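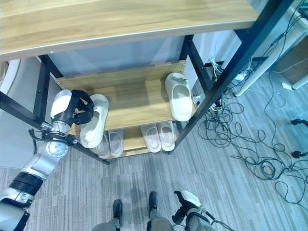
Front Room Assistant (part-time), Kesaslow Guest Studios

Print this page | E-mail this job to a friend

Kesaslow rents small furnished studios and meeting rooms by the day. We are looking for one person to look after the entry areas and shared rooms in our Sedau building. The job is 20 hours a week, mornings only, starting in February.

Guests take off their street shoes when they come in and wear house slippers while they are with us. We own almost 100 pairs across the building. Keeping them clean, paired and back on the racks is a large part of this job, so please read the next section before you apply.

What you will do

Start each morning at the entry racks. Collect slippers left under desks and by the windows, check the soles, and wipe them down with the cleaner we supply. Pairs with split straps or worn footbeds go in the repair box in the supply closet.

Put the slippers back in pairs, side by side, toes facing out. Pale colors are easy to mix up – a cream and a light gray look much the same before the blinds are open – so check the size mark as well as the color. The top shelf stays clear for guests' bags and hats. Slippers go on the two shelves below.
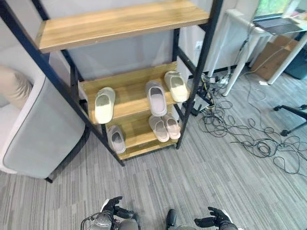 After the racks, go through each studio. Vacuum the carpet, including the strip behind the rack and under the desk. Wipe the desk and the window sill. Straighten the seat cushions. Flatten any delivery boxes and take them down to the recycling room on your last trip. Empty the bins.

Do not unplug or move guests' laptops or cables. If cables are lying where people walk, tell the front desk and we will talk to the guest.

Once a week you will also check the racks themselves. They are metal frames with wooden shelves, and the screws work loose with use. Tools are kept at the front desk. You will count the slippers at the end of each month and send the count to the office with the supply order. 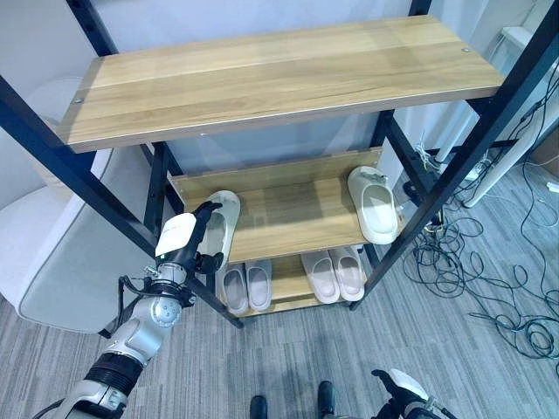 Shelves of an entry rack, Sedau building.

What we are looking for

You should be able to bend, kneel and reach low shelves for much of a four-hour shift, and lift a full laundry bag. You should be comfortable working alone and entering rooms while guests are in them. Cleaning or hotel experience is useful but we will train someone without it. You need enough English to read the daily room list and leave a short note for the afternoon staff.

We use the Zident app for shift sign-in and room lists. You can use your own phone or one of ours.

Pay and hours

Pay is $1,689 a month before tax, paid on the last working day. Shifts run from 7 a.m. to 11 a.m., Monday through Friday. There is no weekend work. You get paid holidays, a transit pass, and indoor shoes of your own. The first month is a trial period at full pay.

How to apply

Send a short letter and the names of two people we can call to Yu-na Won, Building Services, by 11th December. A resume is fine but not required. You can also leave your letter at the front desk, 678 Vahidi Street, on weekday mornings. Please say in your letter which days you could come in for a one-hour visit – we like people to see the rooms and try the work before they decide. Visits are paid.

We will reply to everyone who applies.

Contact Building Services | © Kesaslow Guest Studios | Back to top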